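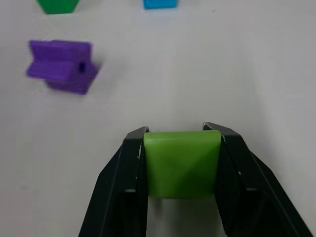 4.3 Comparing two grippers on the Orkard bench

Print this section | E-mail this section

You will need both arms, some colored blocks and more patience than the brochure suggests.

1. Set grip force to 14 on each side. The dial goes to 100. Leave it there only if you dislike the blocks.
2. Close the fingers on opposite sides of one block and lift it clear of the table. Check that it sits square.
3. Bring the second gripper toward the first at speed 80 or lower, and stop while there is still a gap.

CAUTION: The arms do not know about each other. They will learn the hard way, at your expense.
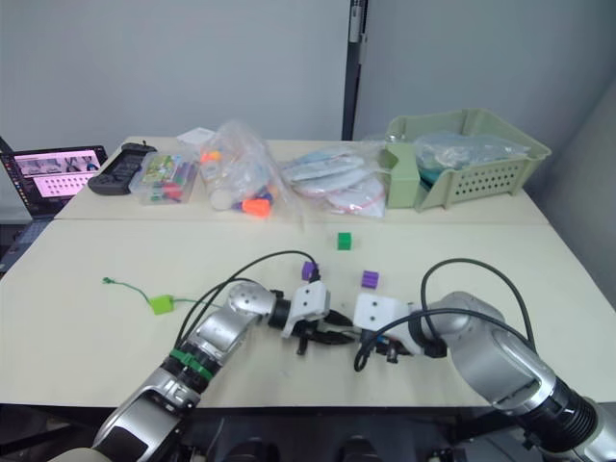
4. Swap roles and repeat. Log every drop, including the ones you would like to blame on the table.

NOTE: Change finger pads at 3000 cycles. Scuffs alone are no reason to panic.

We use cookies to remember your manual language. Accept | Settings

Comments (2)

Halfdan Riis: Force 14 drops my Sekiguchi blocks. 20 holds.

benchrat: Is step 3 the same on the Janitz controller?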